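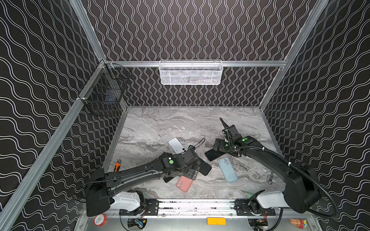
Five phones on the marbled top, white basket behind

November 22, 2020

A slow sort of day, the kind I like best, and I gave most of it to old phones. I had been promising Anitha since September that I would go through them properly before she took the lot off to be wiped and passed on, and this morning I ran out of other things to do first. The bins were out, the washing was on the line, and even the tomatoes had been tied up. So phones it was.

The little coral-pink one is my favourite and I will be sorry to see it go. It was Kamala's for years, and I can't look at that colour without thinking of her standing on the jetty at Drulville, trying to get one bar of signal so she could tell her mother we had arrived. There were 123 photos from that trip still on it, mostly of the same pelican. I copied every one across before I let myself put it on the pile, which took the better part of an hour because I kept stopping to look.

The light blue one in its pale blue case was next. I had half a mind to take the case off and keep it, but it suits that phone so well that I've decided they should travel together. Whoever gets it will have a nice thing to hold. The white one I can't remember using much at all, and the two black ones I mix up every single time – I really must put a bit of tape on one of them.

I do like the marbled surface for this kind of job, all those swirls of white and charcoal. It makes even a heap of tired phones look a bit special, like something laid out at a jeweller's. The wavy black and white walls are another matter. Anitha says they make her feel as though she's on a ferry, but I've grown fond of them.

The orange and black handled tool is still lying off to the left where I'll forget it, and there's the small ringed spanner sort of thing on the other side, which belongs in the shed. I'll get to both tomorrow. I have plans for the black wire basket in the corner too, for chargers, if I can ever work out which charger goes with what. I found 10 in the hall drawer and only four of them fitted anything we own.

Kamala rang at tea time and we talked for ages about nothing much. She wants the pelican photos printed. All of them, she says! I told her I'd do three and she could choose, and she is thinking it over.

Leftover soup for supper, and early to bed with my book.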